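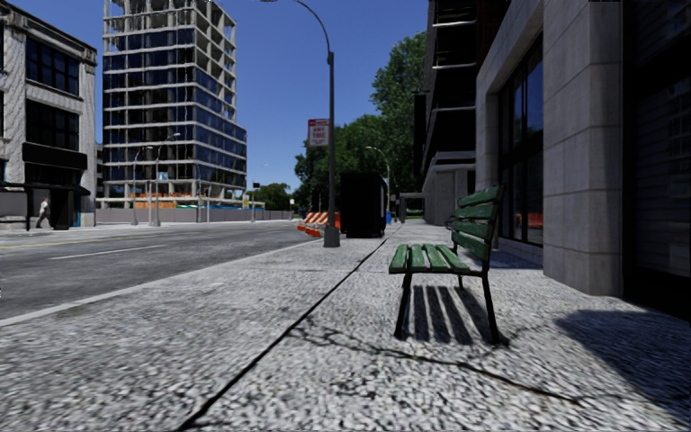

*Un banco verde de cara a la calzada.*

## Ir andando (boletín 118)

29 de julio de 2023

Llevo 273 días yendo andando al trabajo. Lo sé porque los apunto con una rayita en el calendario de la cocina, una costumbre que heredé de mi abuela, aunque ella apuntaba los huevos. Cuando lo conté de pasada en el boletín anterior me llegaron más correos que con cualquier otra cosa que haya escrito este año (¡más que con la receta del gazpacho de cerezas, que me costó tres tardes!), así que hoy va de eso.

Empiezo por lo básico. De mi casa, en Cuvumside, a la oficina hay cuatro kilómetros. En autobús tardaba media hora larga si contaba la espera, el atasco del puente y la caminata desde la parada. Andando tardo cincuenta minutos si voy bien, una hora si me paro a saludar. O sea que no gano tiempo, y desconfío bastante de quien dice que caminar ahorra tiempo. Pierdo media hora cada mañana y otra media cada tarde, y estoy encantada de perderla.

La primera semana fue malísima. Salí con el bolso de siempre, el grande, cargado con el portátil, la comida, un paraguas y una novela que no abrí ni una sola vez. Llegué con el hombro dormido y de un humor que mis compañeros todavía recuerdan. Al tercer día metí todo en una mochila vieja de cuando estudiaba y dejé el portátil en un cajón de la oficina. Esa decisión me cambió más las mañanas que cualquier zapatilla.

Lo de las zapatillas tiene su historia, por cierto. Me compré unas carísimas, con una suela gordísima que según el vendedor «devolvía la energía». A mí me devolvieron dos ampollas en el talón. Las tuve aparcadas un mes entero y volví a unos zapatos planos, feos y marrones que tenía para bajar la basura. Con esos sigo. Ya les he cambiado las tapas una vez, y el zapatero de la calle Rendance me miró como si le llevara un animal enfermo.

### La hora de salir

En invierno salía a las siete y media y llegaba con la ciudad ya encendida, que es una cosa preciosa. En verano me he tenido que adelantar. A las siete menos diez estoy en el portal con la botella de agua, la gorra y cara de no haber hablado con nadie. A esa hora el aire todavía se deja respirar. Veinte minutos más tarde ya es otra cosa, y si salgo pasadas las ocho prefiero coger el autobús y no hacerme la heroína.

Voy cambiando de acera según la sombra. Antes ni me fijaba en eso y ahora podría dibujaros el mapa: la cuesta del mercado se sube por la izquierda, la avenida por la derecha hasta la farmacia y a partir de ahí por donde se pueda. A la vuelta, todo al revés. Las tardes de julio son lo peor, y no voy a disimular: hay días en que salgo de la oficina, noto el bofetón de calor y me doy la vuelta a por el abono transporte.

También me llevo una camiseta de repuesto enrollada en el bolsillo lateral de la mochila. Me cambio al llegar, me lavo la cara, me siento un rato delante del ventilador y a las ocho y cuarto soy otra vez una persona presentable – o todo lo presentable que se puede ser en julio.

### Lo que se oye y lo que no

Al principio caminaba con auriculares. Me tragué un curso entero de italiano del que sólo me acuerdo de cómo pedir una habitación con vistas al mar. Luego se me rompió el cable, tardé en arreglarlo, y en esos días empecé a ir sin nada. Me aburrí muchísimo. Después me aburrí un poco menos, y ahora alterno: por la mañana voy en silencio y por la tarde me pongo la radio, que me entretiene cuando las piernas ya van protestando.

En esa parte silenciosa del camino he resuelto la cena de Nochebuena, una discusión con mi hermana y el final de un cuento que llevaba atascado desde la primavera. Y también he dado vueltas a tonterías monumentales, que conste. Hubo una semana entera en que sólo pensé si merecía la pena comprar una freidora.

Un desvío que os recomiendo si vivís por la zona: el callejón que sale detrás de la panadería Saliba. Alarga el camino cinco minutos y huele a pan de aceite desde la esquina. En el dintel de una de las casas hay grabado un 1843 con el cuatro un poco torcido, y cada vez que paso me pregunto si alguien le echó la bronca al cantero. No he encontrado nada escrito sobre esa casa. Si sabéis algo, escribidme, que me tiene intrigada. 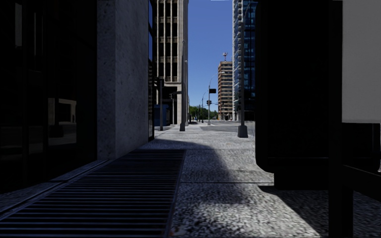
Tala Sleiman me escribe que todo esto está muy bien, pero que ella probó a ir andando durante un mes y acabó dejándolo. «Entro a las seis, salgo reventada y tengo que recoger a los niños. Me da rabia que se hable de caminar como si fuera cuestión de ganas. A mí me apetecía mucho, lo que no tenía era la hora y media». Y remata con una pregunta: ¿vale de algo hacerlo sólo a ratos?

Tiene razón, Tala, y te contesto aquí con tu permiso. Yo puedo perder una hora al día porque entro a las ocho y media, vivo sola y en mi oficina me dejan bastante tranquila. Hace diez años, con los turnos que tenía, me habría reído en la cara de quien me mandara un boletín como este. Y sí, para mí vale. Los meses de más lío me bajaba del autobús dos paradas antes y ya notaba que entraba en casa con la cabeza más despejada. Khalil Awad me contaba en otro correo que él camina únicamente los días que no le toca llevar el coche, y que le basta. Pues le basta, y ya está.

### Respuestas sueltas

Me habéis preguntado cosas muy concretas, así que voy por orden de llegada al buzón.

**¿Y si llueve?** Chubasquero con capucha y bolsas de plástico para lo que lleve en la mochila. El paraguas lo dejé por imposible. Con lluvia fuerte, autobús.

**¿Has adelgazado?** Ni idea, no tengo báscula. Duermo mejor, eso sí lo noto, y subo al cuarto piso de mi madre sin hacer la parada técnica en el segundo.

**¿Desayunas antes o después?** Un café y medio plátano antes. Lo serio, después. Osvaldo Aguiar me jura que él sale en ayunas y va como un tiro; yo lo intenté una mañana y me comí la tartera del almuerzo a las nueve y cuarto, de pie, delante del microondas.

**¿No te da pereza?** Casi todos los días. Se me pasa por la esquina del quiosco, más o menos. Lo que me funciona es dejarlo todo preparado la noche anterior, hasta los calcetines. Si a las seis y media tengo que buscar un calcetín, ese día voy en autobús, me conozco.

**¿Llevas aplicación para contar pasos?** La tuve y la borré. Me pillé un domingo dando vueltas al pasillo a las once de la noche para llegar a una cifra redonda, y me pareció una señal clarísima.

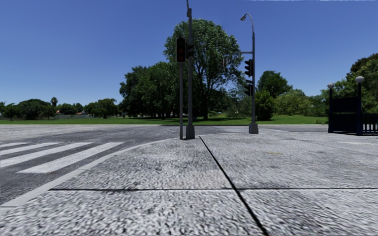
Otra cosa que no esperaba es lo que se conoce a la gente por repetición. Hay un señor con un perro color canela al que saludo desde noviembre. Durante semanas fue un gesto con la barbilla, luego un «buenos días» y en mayo, sin venir a cuento, me dijo que el perro se llama Bizcocho. Del señor sigo sin saber el nombre. En Navidad me deseó felices fiestas y en febrero, cuando falté una semana por la gripe, me preguntó si había estado de viaje. Me emocioné un poco, lo reconozco.

Y luego está el capítulo de los zapatos en la oficina. Karim Shboul me propone guardar un par decente en el armario y caminar con lo que sea. Lo hago desde enero y lo suscribo. Eso sí, poned una bolsita de lavanda, que el armario es compartido y una tiene su reputación.

### Para agosto

En agosto me voy dos semanas a Ellby, a casa de mi tía, y quiero hacer el camino viejo que sube desde el pueblo hasta la ermita. De pequeña me parecía larguísimo. Mi tía dice que ahora está lleno de zarzas y que lleve pantalón largo aunque me ase. Ya os contaré si llego arriba o me quedo en la fuente con un bocadillo, plan que tampoco me disgusta.

Mientras tanto me gustaría leer vuestros trayectos. No hace falta que sean bonitos ni largos: me vale el camino al colegio, al dentista o a comprar el pan. Aaliyah Arsenault ya me ha mandado el suyo, página y media sobre ir a casa de su madre por el lado del canal, y lo publicaré en el próximo número si me da permiso para quitarle un adjetivo o dos. Contestad a este mismo correo, que los leo todos, aunque en agosto tardaré más de la cuenta en responder: en casa de mi tía sólo hay cobertura al lado de la higuera.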